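Chapter 5
Stock and Storage in the Small Business

Last updated 25th March
4 shares · 15 comments

Stock is anything a business holds in order to sell it or to use it in making something else. It includes raw materials, part-finished goods and finished goods. A bakery's flour is stock. So are the loaves on its shelves at opening time.

Holding stock costs money. The goods have to be paid for, stored, insured and kept in good condition, and some of them will go out of date before they are sold. Holding too little has a cost as well. A customer who finds the shelf bare may go elsewhere and not come back.
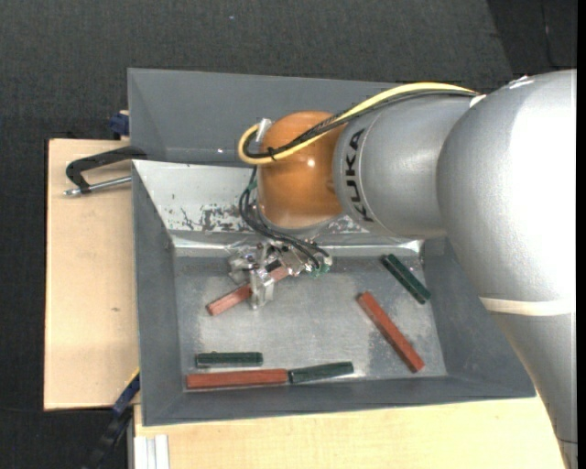

Most firms deal with this by setting a reorder level for each item. When the quantity held falls to that level, a new order is placed. The level depends on how fast the item sells and on the lead time — the number of days between placing an order and receiving the goods.

Take Whitlock, a shop selling garden tools. It sells five pairs of shears a day in the busy season, and its supplier, Worano, takes four days to deliver. Whitlock will sell 20 pairs while it waits, so it must reorder before it has fewer than 20 left. Many owners add a further amount, called buffer stock, in case a delivery is late or sales rise without warning.

In January the same shop sells very few shears. If the reorder level is left unchanged, money is tied up in goods that may sit in the storeroom until spring. Reorder levels should be looked at again whenever the pattern of sales changes.

This chapter covers the main methods of stock control, beginning with the stock record card. Section 5.1 uses the records of Aveo, a stationery wholesaler with 127 product lines, and you will need them again for the exercises.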